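Slide 4: the ridge walk from Birkstead

Three days, 13 people at most, two nights in huts. I led this one again in December — snow on the top section, poles needed by everyone. Mention the early start and the long second day.
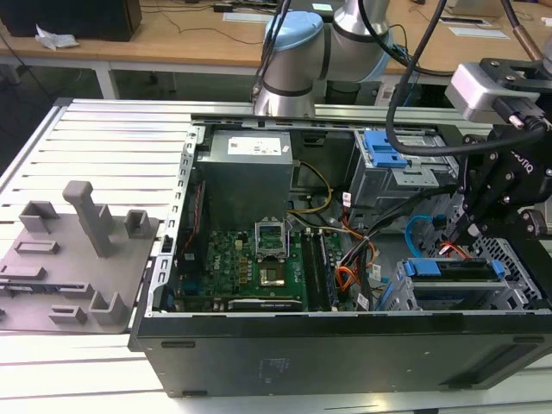

Slide 5: costs and booking. The deposit is 30 dollars and holds a place until the month before. Bus from Fliltmont is included, lunch is not. Pause for questions on boots.

Slide 6: Hinosora. Shorter climb, one day, good for people new to hills.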